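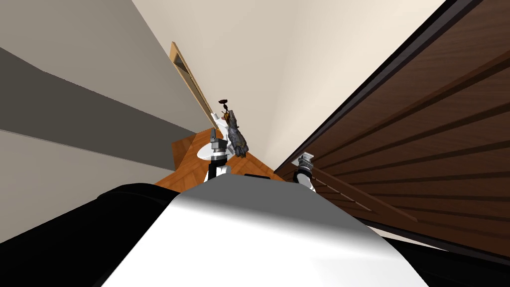
A day at the Lollham trailer open day

I'd been meaning to get to one of these for years, and on 30 September 2024 I finally did it, thermos in hand and wearing entirely the wrong shoes. Hughes build refrigerated trailers and box bodies out at Lollham, and once a year they open the gates and let people like me wander around asking questions.

First stop was the panel shop, where the insulated walls get glued up and pressed. It's loud in there! Nerys Powell took our group around (12 of us, mostly haulers plus one very keen teenager) and she knew every inch of the place. She told us trailer number 3497 was going out that week to Amasau, who run chilled dairy up the coast and had asked for a double-deck floor and a tail lift that folds under.
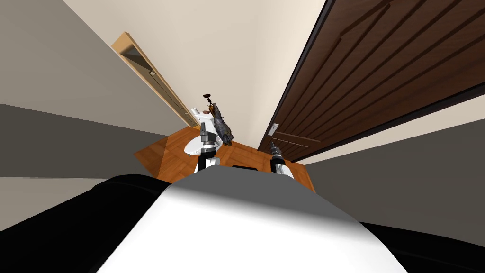 White panel between the black side sections, with both arms pointing forward.

After lunch (decent chili, tiny bowls) we got to climb inside a finished one. I'd never thought much about door seals before, but I must have spent 11 minutes on them with a guy from Skeltasari, who has had trouble with his freezing to the frame every winter. He's switching to a heated type in November and I made him promise to email me how it goes.

Parking was a muddy field 200 yards from the gate, so bring boots. They also ran out of the tour booklets before our group got back, but Nerys took my address and said she'd mail one.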